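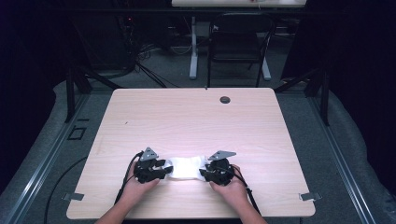 Figure 5.1 A white cloth held at both ends over a table with a light wood-grain top.

Chapter 5
Handling and Folding Flat Cloths

5.1 Scope of the chapter

Chapter 4 dealt with the storage of household linen. The present chapter deals with the stage before storage, in which a single cloth is taken from a crumpled state to a flat one and then folded to a set size. The methods apply to tea towels, napkins, dusters and plain cleaning cloths. Fitted sheets and shaped garments are left to Chapter 12.

The reader should be able, by the end of the chapter, to find the corners of a crumpled cloth, choose a suitable pair of holding points, lay the cloth square to the edge of a table, and make a half fold and a quarter fold with edges that match. Weights and fabric types are given in Table 5.2.

5.2 Terms used

A cloth is described as crumpled when its corners cannot all be seen and its surface lies in several layers. It is described as open when all four corners are visible and no part of the cloth covers another. A holding point is any place at which the cloth is gripped. The span is the straight distance between two holding points. The slack is the difference between the span and the length of cloth measured along its surface between the same two points.

The fold line is the line about which one part of the cloth is turned over the other. In Cullum's notation, used throughout this book, the first fold line is marked F1 and the second F2. The notation does not record the direction of the fold, and a separate arrow is added where the direction matters.

5.3 The work surface

A table with a smooth, level top is preferred. A rough top catches the weave and causes the cloth to drag as it is moved. The top should be longer and wider than the open cloth on every side. Where the top has rounded corners, the straight part of the front edge is used for lining up the hem, and the corners of the cloth are kept clear of the curve.

Holes for cables, clamps at the edge and similar fittings should be noted before work begins. A hem laid over a hole will sag slightly and give a false line. The colour of the top also has some effect on the work: a white cloth is easily told apart from a beige or brown surface, but its own folds may be hard to see under strong light.

5.4 Holding at two points
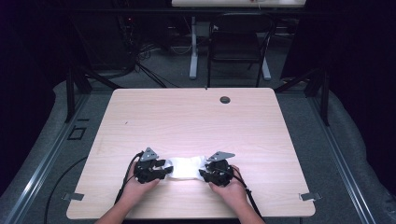 Figure 5.2 Two-point hold, with the cloth stretched from left to right across the tabletop and still bunched between the holding points.

Two holding points fix the ends of the cloth but do not by themselves open it. The material between them may gather into a band, with soft folds running along its length. Increasing the span removes slack along the band only. The width remains bunched until a corner or a side hem is released and drawn outwards.

For this reason the choice of holding points is of more importance than the force applied. Points at two neighbouring corners allow the cloth to hang open under its own weight when lifted. Points at opposite corners produce a diagonal band. Points within the body of the cloth give no reliable result, and one of them should be moved to a hem before the work continues.

A square cotton cloth with sides of 520 mm is used in the exercises at the end of the chapter. The Dalotis method, set out in Section 5.5, begins from one known corner and follows the hem to the next.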